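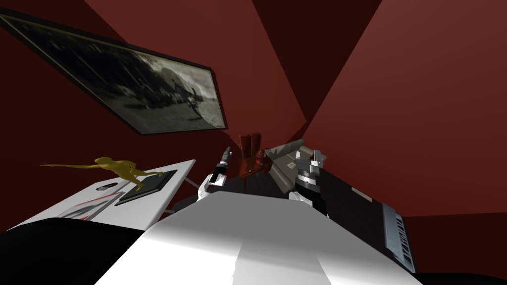 Zuweira Sulemana has always held that a potluck is the oldest kind of party there is, older than the printed invitation and a good deal older than the dining room, and most people who have written about the Stamier supper would agree with her. The **Stamier supper** is a shared evening meal, served in the cold half of the year, in which each household brings one dish and takes home a portion of somebody else's. It is named for the small river town of Stamier, where the custom is best known, though versions of it are found up and down the valley, as far as Abreu.

## Name and origins

The name is fairly recent. Older people in Stamier simply called it "the carrying," after the walk from house to house with a covered pot, and some families still do. It seems to have grown out of the end of the apple harvest in October, when kitchens were full and everyone was too tired to cook a whole meal alone. One household made the bread, another the beans, and a third (usually the one with the biggest oven) took care of the roast. Abreu has its own account, in which the supper began there and traveled downriver with a wedding party – a story told with great affection and very little paperwork.

## The meal

A supper has 4 courses by custom, although the lines between them are loose and children tend to ignore them completely. It opens with a thin soup of leeks and barley, passed around in cups. After that come the cold plates, which are pickled beets, soft cheese, and a salad of white beans with plenty of parsley. The main dish is nearly always something slow, such as a pork shoulder with apples or, for those who don't eat meat, a deep pie of squash and onions under a rough pastry lid.

The last course is the one people look forward to all day long. *Tevska* is a flat, sticky cake made with honey, walnuts, and stale bread crumbs, baked the day before and left under a cloth for 24 hours so that the honey can work its way down to the bottom. It is cut into diamonds and eaten with the fingers. A cook who serves it fresh from the oven will be thanked very politely and teased until spring.

## Seating and size

The usual number at the table is 14, which is said to be as many as one good pot of soup will feed, and larger gatherings are often split between neighboring houses, with the guests changing places before dessert. Couples are seated apart. The host sits nearest the kitchen and is not supposed to get up once the main dish is down, a rule that is broken at every supper and complained about warmly each time.

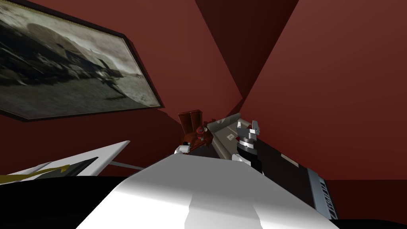 Does the host have to cook as well? The host provides the soup, the bread, and the coffee, and everything else arrives in the hands of the guests.

## Taking home

Before anyone leaves, what remains is divided into covered bowls, and each household picks one it did not bring. The bowls are returned within 2 weeks, never empty – a few cookies will do, or a jar of jam, or even a handful of walnuts tied up in a napkin. In Abreu the bowl goes back with a written recipe instead, and quite a few family cookbooks there began as a drawer of these slips.

## Related customs

The Clesilex breakfast, held on New Year's morning in the hill villages, follows much the same pattern with pancakes and smoked fish, and guests there bring their own plates.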